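Category: Countertop Dispensers > Setup and Care

Section 4. Setting up the Erton water dispenser for a shared break room

4.1 Choosing a location

1. Place the dispenser on a flat, level surface that can carry its full weight with the tank filled. Check the level in both directions.
2. Leave clearance behind the rear vent. Do not push the cabinet against a wall or curtain.
3. Plug the unit directly into a grounded outlet. Do not use an extension cord.

CAUTION: If the unit was moved or stored on its side, stand it upright overnight before connecting power.

4.2 First fill and rinse

1. Remove the tank lid and take out the packing ring. Keep the ring for future transport.
2. Fit the Udis filter cartridge with the arrow pointing down. Turn it clockwise until it clicks.
3. Fill the tank to the upper mark with cold tap water.
4. Draw off the full tank through the cold tap and discard the water. Gray particles in the first rinse are carbon dust from the cartridge and are harmless.
5. Refill, draw off half the tank through the hot tap, and top up again.
6. Turn on the rear power switch. The front light blinks while heating and stays lit when the set temperature is reached.

NOTE: Do not turn on the heater before step 5 is complete. A dry heater trips the thermal cutoff, and the reset button is inside the rear panel.

4.3 Cups and portion size

The factory portion is 200 ml. To change it, hold the portion key until the display flashes, then press plus or minus. For hot drinks, set the portion below the brim volume of the cup in use — the tap continues to drip briefly after the valve closes.

Keep cups on a separate surface, away from the drip tray. Plain and ripple-wall paper cups are both suitable. 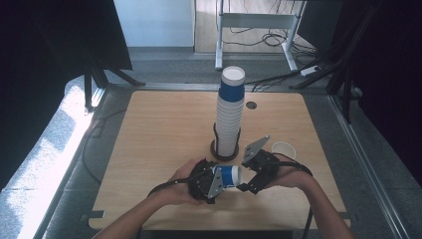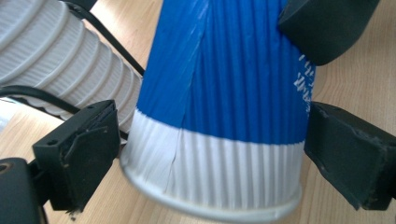 Fig. 4-3. Paper cups on a table.

4.4 Child lock

1. Press and hold the lock key until a tone sounds.
2. Test the hot tap. No water should flow.
3. To dispense hot water, press the lock key once and then the hot key. The lock sets itself again after each portion.

CAUTION: The lock does not affect the cold tap or the drain plug. Water in the drain line may be hot.

4.5 Filter counter

The counter shows liters drawn since the last reset. The filter light turns amber at 1,725 and red at 2,936. Replace the cartridge at amber if the supply water is hard. After replacement, hold the filter key until the counter reads zero, then repeat the rinse in 4.2.

For error code 17 (tank not seated), lift the tank, wipe the float sensor, and lower it again. If the code remains, turn off the unit and see Section 7.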